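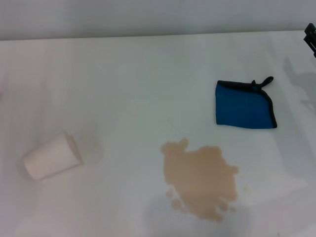 Fig. 1. Paper cup on its side on a white tabletop.

Do people finish their coffee? My project for Intro to Research Methods, handed in 22nd March

I picked this topic in February because I work three mornings a week at the Flerngate, the coffee counter on the ground floor of Forsyth Hall, and I kept emptying trash bags that sloshed. So much coffee! I wanted to know how much of what we sell goes right back out the door in the garbage, and whether the lids have anything to do with it (my theory going in, which I was very attached to).

What I did

I collected 70 cups with lids and 70 without over 6 shifts, all of them the medium paper size. People dropped them in a crate by the door with a sign on it. Then I poured whatever was left into a measuring jug in the back room and wrote it down. My manager let me use the prep sink as long as I was out of there before the lunch rush, so some of the later cups got measured in a real hurry and I'd trust those numbers a little less.

I also ran a short survey using Clerkance, the form tool our department pays for. It had one question that mattered, "Did you finish your drink?", and a couple of others I put in for padding and ended up not using.

What I found

Lidded cups had more coffee left in them. That part went my way. The difference was smaller than I'd hoped, though, and most of it came from a handful of cups that were close to full. When I took those out the two groups looked pretty much alike. My guess is that somebody got called into class or took one sip and hated it, and a lid makes it easy to forget how much is in there, but I have no data on that at all.

The survey was the fun part. Nearly everyone said they finished their drink. The crate says otherwise! I don't think people were lying, I think a last cold inch just doesn't count as coffee to most of us (I checked my own cup after writing this and, yep).
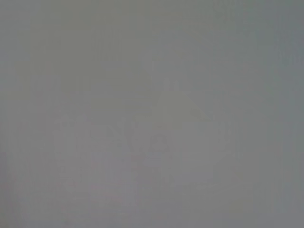
Fig. 2. Plain gray, slightly darker toward the left and right sides.

Problems

The sign was a mistake. A regular told me she drank up before using the crate so she wouldn't look wasteful, and I bet she wasn't the only one. I also never wrote down which cups had ice in them, and melted ice measures just like coffee in a jug. And we switched from our usual beans to Andard for the last 3 shifts, so taste might be in there too.

If I did it again

No sign, a scale in place of the jug, and I'd mark every cup at the register with the time it was sold. I'd also like to try it with the small size, which we sell way fewer of.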